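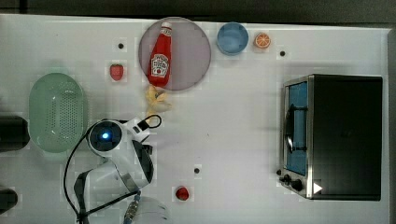 4. Loading the dishwasher

4.1 Before loading
1. Scrape food remains into the bin. Do not rinse plates under the tap.
2. Empty sauce bottles and jars before washing. Remove caps and paper labels.
3. Check that plastic items are marked as dishwasher safe.

Note: Labels that come off in the wash can block the filter (see 6.2).

4.2 Lower basket
1. Place large plates at the rear, facing the centre.
2. Stand pans upside down at the front.
3. Turn both spray arms by hand. They must move freely.

4.3 Upper basket
1. Set the basket height with the side levers – both sides must be level.
2. Place cups, glasses and bowls with the open side down. 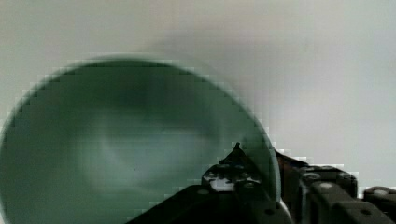
Photo: Weretti

3. Put light plastic items between heavier ones so that they cannot tip over and fill with water.

Caution: Load knives with the point down. Close the door between loads.

4.4 Starting a programme
1. Add detergent and close the dispenser lid.
2. Select programme 6 (mixed load, 51 °C).
3. Press Start within 24 seconds, or the panel returns to standby.

If code 3280 appears, the door is not fully shut. Open it, check the upper basket and close it again.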